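Can a machine put the shopping away yet?

Print this page | E-mail this thread

mitra_pakzad wrote:
My sister sent me a clip of the Jateck arm reaching for a box on a table and I've been thinking about it all week.

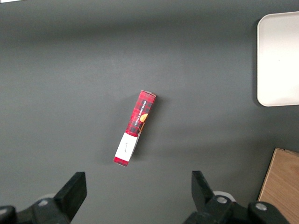
What I want is modest, I think -- somebody to pick up the shortbread, put it on a tray and bring it through without crushing the lot. I'd pay 200 pounds for that tomorrow, and I'd probably say thank you to it as well!

stokura_fan wrote:
Bless you, you'll need to add a nought or two. Boxes are the easy bit, mind. Stiff sides, flat faces, lovely. Give it a bag of salad and then see how you get on.

Ghazal M wrote:
I don't agree that boxes are easy. We packed biscuits at Calimlim for years, and a slim carton will tip over if you so much as brush it (and squash if you grip it like a brick). Our line managed 75 a minute, but every one arrived facing the same way, and no kitchen I've ever been in works like that.

stokura_fan wrote:
Fair point about the tipping, Ghazal. I still say it's nearly there -- 3 years, perhaps.

mitra_pakzad wrote:
Well, I'm patient, and my knees aren't getting any younger. Would it manage the lid on the biscuit tin, do you think? Mine sticks something dreadful.

Print this page | E-mail this thread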